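인쇄하기 | 이메일로 보내기

공유 작업실의 정리 습관은 어떻게 만들어지는가
학생 프로젝트 보고서

우리 조가 이 주제를 고르게 된 것은 사실 아주 사소한 불편에서 시작되었습니다. 지난 학기에 과제를 하느라 공유 작업실을 자주 드나들었는데, 갈 때마다 줄자를 찾느라 한참을 헤매곤 했거든요. 물건을 제자리에 두는 일이 왜 이렇게 어려운지 한번 제대로 들여다보고 싶어서, 3월부터 Gourlay와 Zeninau 두 작업실의 이용자 21명을 만나 이야기를 들었습니다.

처음에는 다들 “게을러서 그렇죠” 하고 웃으셨는데, 조금 더 여쭤 보니 사정이 저마다 달랐습니다. 다음 사람이 금방 쓸 것 같아서 그냥 두었다는 분도 계셨고, 원래 자리가 어디인지 몰라 한참 서성이다가 아무 데나 올려 두었다는 분도 계셨습니다. 자리를 몰랐다고 답한 분이 11명이나 되어서 저희도 조금 놀랐습니다. 선반이 넉넉해도 어디가 무엇의 자리인지 모르면 큰 도움이 되지 않는 모양입니다.
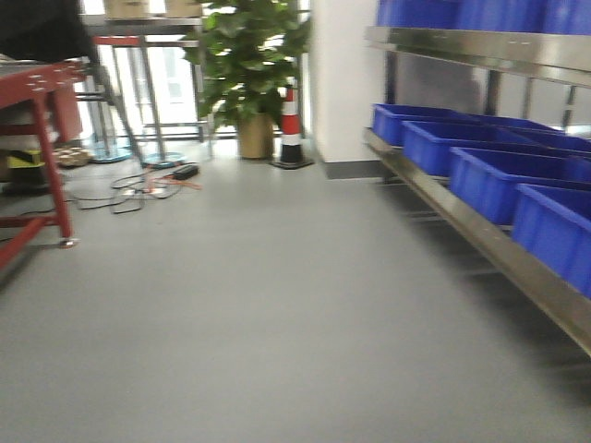 이름표만 붙인다고 다 되는 건 아니라고, 바쁠 때는 글씨가 눈에 안 들어오니 차라리 자주 쓰는 물건을 문 가까이에 모아 두는 편이 낫겠다고 한 이용자가 말해 주었습니다. 이 의견은 저희가 세웠던 계획을 꽤 많이 바꾸어 놓았습니다. 원래는 모든 칸에 이름표를 붙일 생각이었는데, 먼저 자주 쓰는 공구부터 자리를 옮겨 보기로 했습니다.

배치를 바꾼 곳은 Gourlay 작업실 한 군데이고, 기간은 2주였습니다. 공구 목록은 Grulasstead에서 나온 무료 양식을 빌려 썼는데 칸이 좁아서 글씨를 적기가 영 불편했습니다. 그래도 마지막 주에는 줄자를 찾느라 헤맸다는 이야기가 눈에 띄게 줄었고, 드라이버는 여전히 여기저기서 나왔습니다. 드라이버는 여러 개를 한꺼번에 꺼내 쓰는 일이 많아서 그런 것 같은데, 이 부분은 충분히 살펴보지 못했습니다.

시험 기간과 겹쳐 Zeninau 쪽은 면담만 하고 배치를 바꿔 보지 못한 점이 많이 아쉽습니다. 바쁘신 중에도 차까지 내주시며 이야기를 들려주신 이용자분들께 감사드립니다. 면담 질문지는 보고서 뒤에 붙여 두었습니다.

인쇄하기 | 이메일로 보내기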